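Print this entry | E-mail this to a friend

August, far too late in the evening

Right, tea made, feet up, and I've got a lot to get down before I forget which order I did it all in.

The big news is that the simulated bench finally looks like our bench! I've been plugging away at this for weeks, building the shared workshop inside the computer so that we can try things out on the two arms without wearing out the real ones (or each other's patience). Man-lok did the arms themselves ages ago and I got the room, which sounded like the easy half when I said yes to it. It was not the easy half. I must have spent three evenings on cardboard boxes alone.

First job tonight was the perforated board. Up to now I'd had it as a plain flat slab with a picture of holes stuck on top, and it looked fine from far away and horrible from anywhere near. So out it came, and I built it again with a proper grid. I made the hole spacing 50 to begin with because I'd read my own note wrong, loaded it up, and got something like a colander for giants. The note said 17. I'd written it on the back of a Koech delivery slip in pencil and then put a mug on it. Anyway, fixed now, and I even put a screw head in at the corner, which Tia says is showing off.

Then the tray. I wanted something awkward for the grippers to go after, and clear plastic is about as awkward as it gets, so there's a flat black tray on the board with a ribbed see-through piece on it. Getting it to look like plastic and not like fog took most of the time between supper and ten o'clock. I kept turning the shine up a touch, rendering, pulling a face, turning it down again. In the end I borrowed the settings Man-lok had used for a lampshade in some other project and changed one number. Typical.
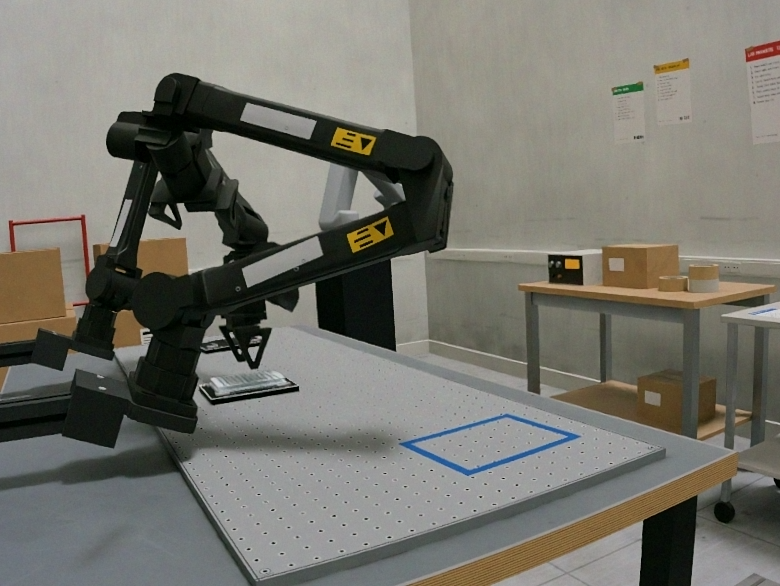
Tonight's render, with the blue box marking the drop area. Labels on the arms still to be tidied.

I'm really pleased with the shadow across the board. I'd had the lights all wrong before and everything floated, especially the tray, and now it sits down on the surface as it should. The striped edge on the table came out nicely too. I did the fine layers in it one wet lunchtime and nearly didn't bother, and it turns out to be my favourite bit of the whole thing (sad, I know).

The blue outline is where the plastic has to end up. Tia wanted it bigger and I wanted it smaller, so we've met in the middle and both think we lost. She came over for an hour earlier on with her laptop and a bag of plums and we went through the reach limits together. The near arm can get to the whole of the outline in the simulation without folding itself into a knot, at least by her sums. The far one can't, quite. It stops short at the back corner and sulks. We could shift its base along, but then it'd have to be moved on the real table as well, and I am not going near those bolts again until I've bought a decent spanner. I might ask at Dekden whether they'd lend me theirs.

I ran the pick-up routine 102 times while I washed up and came back to find it had stopped halfway through with an error about the gripper fingers overlapping the tray. So that's tomorrow's problem. My guess is that the pointed fingers come down a hair too low before they close. Man-lok thinks it's the tray, and that I've got the rim thicker in the physics than it is in the picture, and annoyingly that does sound like something I'd do. I'd like to get to 300 runs in a row without a stop before we let either arm try it for real.

Other bits, so I don't lose them:

The notices on the wall need proper text one day. At the moment it's tiny nonsense under the coloured headings, and Tia has offered to write some, which worries me.

The white panels on the arm links are still blank. We'd talked about putting the workshop name on them. Trarent was the first idea, then Mornel, and now we've gone off both.

Save the scene under a NEW name before touching the tray. I mean it this time. I lost the good cupboard version in July by being clever.

Ask Man-lok for the lampshade file in case there's anything else in it worth pinching.

It's gone midnight and the fan on this computer sounds like a hairdryer, so I'm turning everything off. Four plums left for breakfast.

Contact me | Words and pictures copyright the author | Back to top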